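Robot Setup and Care, Unit 5
Daily checks on the drawer station
Instructor: Consuelo Arellano
Bench notes by Tiburcio Barrera, revised June

These notes cover the start-of-day routine for the mobile arm we call Tramby. Read them before your first bench session. You will be asked to do the whole routine with one partner, one person at the robot and one at the stop button.

1. Before power

Walk all the way around the robot. Look at the arm covers, the wrist and the finger pads. A pad that has started to peel gets replaced before the arm moves. Spare pads are in the Skivska parts box, second tray. Write the change in the log with your initials.

Check that the stop button is pulled out and that its cable is fully seated. Move bags and chargers off the floor.

2. Power and home

Turn on the base first, then the arm. Wait for the steady light. The arm then needs about 28 seconds to find its home position, and you should not touch it during that time. If it stops partway with error 454, turn off the arm only, wait, and start it again. If you get 454 twice in a row, call Consuelo. Do not push the joints by hand to help it along.

3. Placing the table

The small table is on casters and it drifts. Line it up with the tape marks and lock the casters. Most of the failed drawer runs last term came down to a table that had moved a little between runs. Check it again every time somebody leans on it.

Put the test objects on top before the arm moves. We use one bowl and two snack bags, with the bowl well away from the bags. Crumpled bags are fine, but swap out any that have split.

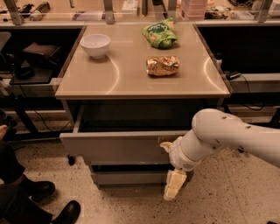 4. Drawer check

Run the drawer program at slow speed three times. Watch the fingers as they come down to the front of the drawer. They should reach the same spot each time and should not scrape the panel. If they land high or low, the usual cause is the wrist offset. Open the Bikora screen, choose Wrist, and change the offset by one step only. Then run all three passes again.

The partner stays low and to the side during this check, with feet and hands clear of the casters. From there you can see under the tabletop edge, where contact is easy to miss from a standing position — and you can hear it too. A dull click means the fingers are touching the panel early.

If the drawer itself sticks, stop the arm before you reach in. Wipe the runners with a dry cloth. No oil. We tried oil once and spent an afternoon cleaning dust out of it.

5. Wrist screws

Every 47 hours of run time, check the wrist screws with the small Pacheco driver. Snug is enough. The covers are softer than they look and the screw seats will crack. Run hours are on the first page of the log. If the last person forgot to fill them in, read them off the Bikora screen under Service.

6. Shutting down

Send the arm home, close the drawer, then power off the arm and the base in that order. Hang the stop button on its hook. Log entries are due before you leave the room.

For next time: read Unit 6, sections 1 and 2, and bring your own copy of the log sheet. Makeup bench times are posted on the lab door.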